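May, 4:00 p.m.
Posted by Naomi Ndung'u, Gisis rider support

Thanks so much for your patience with this one, and for the long note you sent with it – it saved me a good deal of back and forth. As I understand it, your Kioko starts fine from cold, runs happily through town, and then cuts the quickshifter and drops out of traction control once you're up to temperature on the highway. The amber light stays on until you switch off, and the dealer in Clonton cleared the code twice without finding a cause.

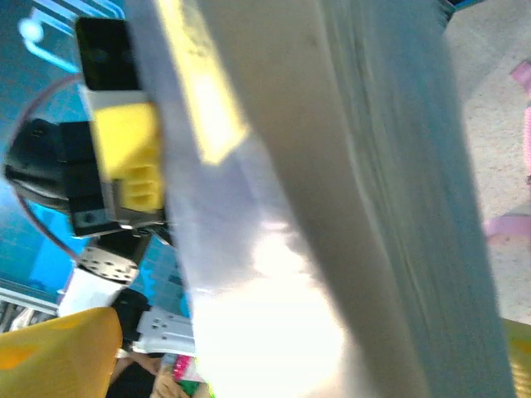

I went through the fault history you attached, and the same code is logged 17 times, nearly always in fifth or sixth gear. That makes me lean toward the rear wheel speed sensor or its wiring, and away from the shifter itself. The two systems share that signal, so when it gets patchy the bike turns both of them off to be on the safe side.

You asked whether the Erkard exhaust could be to blame. I don't think so, although I'd love for you to look at where the sensor lead passes the hanger bracket, as a few owners have found it sitting closer to the pipe than it should after a swap.
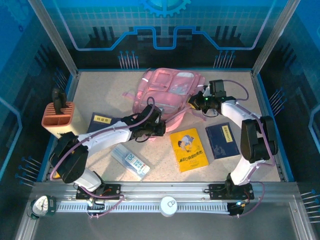 Steps to try at home

1. With the bike cold and on a paddock stand, follow the rear sensor lead from the caliper up to the seat and look for shiny or flattened spots. Take your time with it, because the rubber sleeve can hide a lot.

2. Unplug the connector under the seat, check for green or bent pins, and push it back together until it clicks.
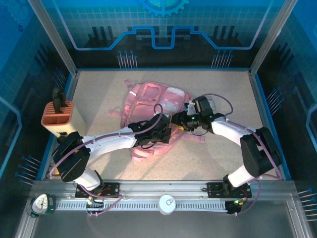 3. Clean the sensor tip and the ring with a soft rag and nothing stronger than soapy water, please.

4. Ride for over 200 miles if you can manage it, with some steady highway in there, and jot down the gear and speed if the light comes back.

If it does, reply right here and I'll set up a replacement sensor through Clonton. The part is $89, and I'll ask whether warranty will cover it. Status for now: waiting on customer.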